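Cahier d'atelier, 2025-11-06

Objet : décollement des lés de papier peint intissé, suite des essais d'avril.

Support : plaque de plâtre, impression Vidal, une couche, diluée à 5 % d'eau. Ponçage au grain 120, dépoussiérage à la brosse. Pas de reprise des bandes.

Colle Skiner en poudre, lot 1299. Dosage selon la fiche, eau du réseau à 16 °C. Repos du mélange avant emploi, puis second brassage. Quelques grumeaux, passés au tamis. Température de la pièce à la pose : 19 °C.

Encollage du mur au rouleau, poil court, largeur du lé plus une marge. Deux séries : A, pose immédiate ; B, pose après dix minutes d'attente. En A, glissement facile, raccord du motif sans effort, mais joints qui s'ouvrent au séchage, jusqu'à 3 mm en partie basse. En B, joints fermés, correction du lé plus difficile. Une cloque près de l'angle rentrant, reprise à la seringue.

Angles : S. Honorato coupe le lé et fait un retour de 15 mm, le lé suivant repart d'aplomb. Méthode conservée. Le pliage continu dans l'angle tire le papier et décale le motif.

Essai Prelside (colle prête à l'emploi) : tenue correcte, traces brillantes au joint si l'on n'éponge pas tout de suite. Sur fond clair, elles se voient en lumière rasante. Produit Wandon non testé, seau entamé et date illisible.

À commander : lames de cutter, roulette à joints, 3000 g de poudre.

Papier gris à motif végétal, parois du fond et côtés :
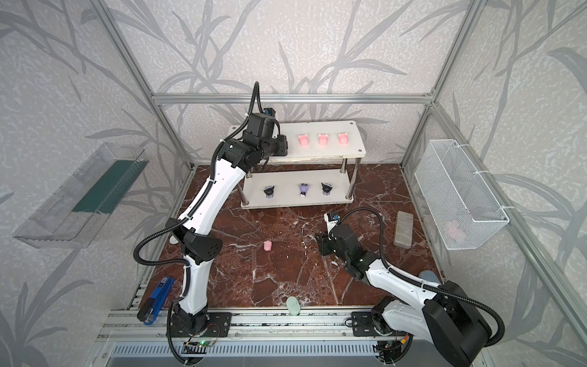
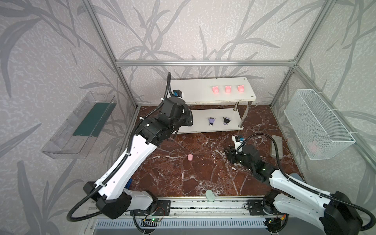
Faut-il encoller aussi le dos du papier quand les joints s'ouvrent ?
Laisser le dos sec : l'intissé se pose sur mur encollé, et l'ouverture vient ici d'une pose trop rapide. Reprendre en série B, avec une charge de colle un peu plus forte sur les bords.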